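# The Drawer at the End of the Desk

12/27/20

I've had a thing about desk drawers since I was a kid. My grandmother kept a writing desk in her hallway in Brivodbridge, and the left-hand drawer was off limits, so naturally I knew every single item in it. Rubber bands gone brittle. A stapler with no staples. Four keys on a loop of string that opened nothing in the house (I tried them all, including on the piano).

So when my editor asked for something about workspaces for the winter issue, I said yes before she'd finished the sentence. She wanted chairs, I think. Lighting. Maybe a sidebar on posture. I wanted drawers!

My own desk is a Gustden, the long model, bought secondhand from a couple who were leaving for the coast. It has one drawer and that drawer weighs more than the rest of the desk put together. I finally emptied it onto the kitchen floor last week and spent a whole evening sitting in the middle of the mess, reading old receipts. There was one for a lamp I don't own anymore. There was a birthday card I'd bought, written in, and never mailed – sorry, Aunt Ruth, it was a nice one too, with a heron on it.

Phúc Khương, who restores furniture out of a garage two streets over from me, thinks I'm going about it all wrong. "You don't clean a drawer," he told me when I dragged him over to look at my sticky runners. "You pull it out, you leave it out, and you live with it that way until you can't stand it." He leaves his own open for days. He bangs his hip on it, he swears, and eventually everything in there that doesn't deserve its spot goes in the trash out of pure spite.

I tried it. I lasted until lunch the next day, when I caught my sweater on the corner and nearly took the whole desk with me. But I'd thrown out a fistful of dead pens by then, so maybe he's on to something.

What I like about a shared workroom is that you get to see how this plays out with everybody's stuff at once. At home you can shut the door on it. In a room full of people, the white desk by the brick wall is everybody's business, and a drawer left hanging open gets looked into by each person who walks past. I always look. I can't help it.
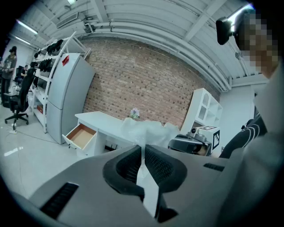
And then there's the top of the desk, which is a different kind of problem. A drawer hides things; a desktop collects them. Bubble wrap is the worst offender. You unwrap something, you set the wrap down for a second, and it becomes part of the furniture. I never throw it out, because it's perfectly good bubble wrap, and I never put it away, because where do you put it? It won't fold. It springs back at you. I have a bag of it under my stairs that I believe is growing.

Flowers do the opposite. I'm not somebody who buys flowers for the house very often, but a small vase with purple and white in it, set against red brick, makes a crumpled heap of plastic look nearly deliberate. I came home from that room and bought a bunch at the grocery store for my own desk. They cost me more than I'd like to say and they dropped petals in my keyboard, and I'm still glad I did it.

The white cabinet is what I really wanted to take home with me, though. Open shelves plus an upper door with glass in it and an arch to it, like something that ought to be holding the good teacups. I have opinions on glass doors. They keep you honest in a way a solid one can't, and you'll find yourself straightening things behind the glass that you'd have left in a pile otherwise. My friend Châu has one in her dining room and she rearranges it every May, plates on the top, bowls below, then the other way around the next year. She claims it's for the dusting. I think she just enjoys it.

Metal racks are less romantic, but I've come around on them. I put one up in my laundry room, 36 inches wide, and I've moved it twice without hiring anybody or crying. Cardboard boxes, paint cans, the Ito catalogs I keep meaning to recycle, it takes them all. It isn't pretty. I hung a curtain in front of it for a while and then took the curtain down because I kept losing the scissors behind it.

As for my drawer, it's back in the desk. Phúc rubbed the runners with a candle stub and now it slides so easily that it shot out and hit me in the stomach the first time I pulled it. I put back the tape, the good scissors, a pad of stamps, and the card for Aunt Ruth, whose birthday comes up in 12 weeks. I also put back one key that I can't identify. It's brass, it has 805 stamped on it, and I've checked every lock I have, so if you stayed in a hotel with me at some point and we left in a hurry, please write in.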